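About Us

Hi, and welcome to Trekgate! I'm Ebise Lemma, and if you've landed on this page you've probably just read one of my reviews and want to know who on earth let me near a keyboard. Fair enough. Pull up a chair.

Trekgate is a tiny theater company that also happens to run a review page (or a review page that also puts on plays, depending on which month you catch us). We started with two people, me and Duarte Antunes, after we got chatting in the returns line for a sold-out musical. We didn't get in. We did talk on the sidewalk until the audience came back out, and by then we'd more or less agreed to rent a room and put something on ourselves.

That something was Dustgate, a four-hander about a family who inherit a quarry and can't agree what to do with it. I wrote it, Duarte directed it, and I still wince at the second act. But people came! Some of them even came back with friends, and a lady in the front row laughed so hard at the funeral bit that the cast had to wait for her.

Since then we've made six shows. A couple were musicals, if you're generous with the word (one had a keyboard and a very brave saxophone). Our most recent, Militz, closed in July and was the first time we've sold out every night of a run. It's a ghost story set in a train station café, with songs, and I'm prouder of it than I probably should be. If you missed it, the songs are still stuck in my head, so just ask me and I'll hum them at you.

We rehearse and perform at the Degefa, which used to be a carpet showroom and still has the best floor of any small theater I know. It's a studio space with raked seating on one side and a balcony we use for musicians, lovers and the occasional storm. The lobby is small, so please do go straight through if you've already got your ticket.
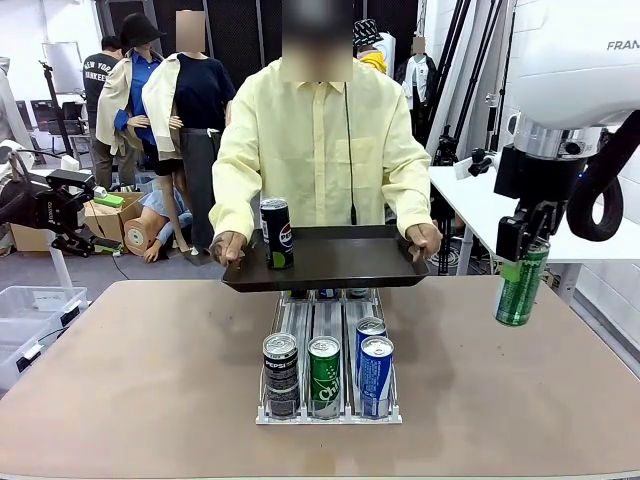
Duarte would like it noted that he never wanted us to write reviews at all, and that a company which hands out opinions on other people's second acts should expect to hear about its own. He has a point, and we do hear about them! My answer is that I go to the theater all the time anyway and I talk about it the whole way home, so I might as well write it down.

A few things about how I review. I pay for my own seat unless the post says otherwise. I don't do stars, as I can never decide and end up giving everything the same. I'll tell you if the sound was muddy or the legroom was awful, and I won't spoil an ending, even of a show that's been touring longer than I've been alive. If I go with a friend who hated what I loved, I'll usually let them have a paragraph. I'm a soft touch for tap numbers and very hard on jukebox shows, so adjust accordingly.

On the company side, we cast by open audition and we're always happy to meet new people, on stage or off it. You don't need training. You do need to turn up, learn the lines and be nice to whoever is on the lighting desk. We also read new scripts, though we're slow. Anything you sent us before August 2022 has been read, and if you haven't had a reply, please give me a nudge, as it's almost certainly sitting in my drafts.

For tickets, auditions or a good argument about Sondheim, use the contact form and mark it for me or for Duarte. He's quicker at answering. I write longer emails.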